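Stiso Technical Center
Computer Hardware I
Handout 4: Putting a Desktop Tower Back Together

Read this before lab. Bring it with you, along with your parts sheet from Handout 3. Lab starts at 9:00 in the Ferraro room.

Starting point

The tower lies on its side with the side panel off and the board facing up. The power cord stays out of the wall until the final check. Touch bare metal on the case before you pick up any part, and again each time you come back to the bench.

Parts that are out of the case go in the tray. Do not set a CPU or a memory stick down on the metal bench top. Hold memory by the ends, expansion cards by the edges, and the CPU by its sides.

Order of work

CPU first, then memory, then the expansion card, then the drive. The socket is easiest to reach while the slots around it are still empty. Move any loose wires off the board before you start. 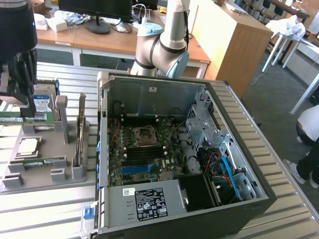 Open the retention frame on the socket fully. Find the corner mark on the CPU and match it to the mark on the socket. Lower the chip straight down and let go. It should sit flat under its own weight. If it does not, lift it out and check the corner mark again. Never push on it. Close the frame when the chip is flat.

Memory goes in next. Each stick has one notch along the contact edge, and it is not in the center. Line it up with the key in the slot, then press on both ends until the clips close. With two sticks, use the pair of slots given in the board manual. Students lose more lab time to a half-seated stick than to anything else in this unit.

The expansion card needs firm, even pressure along its top edge. Fasten its bracket to the case before you let go of it.

The hard drive slides into the drive cage. It takes two cables, one for data (SATA) and one for power. Both connectors are L-shaped and fit one way only. Route them clear of the fan.

Final check

Look over the whole board for loose screws. Check that the main power lead from the supply is seated and that no wire touches a fan blade. Call the instructor over before you plug in the cord. The side panel goes on after the machine has started and the setup screen shows the right amount of memory.

What to hand in

Fill in the Skerudis form for your bench. Write down the capacity of the drive in GB as printed on its label (most of ours are 1000) and the amount of memory shown on the setup screen. These may not match your parts sheet. If they differ, write both and leave the parts sheet as it is.

Reading for next time: Poltitz workbook, the unit on power supplies, through page 82. Skip the section on laptop adapters.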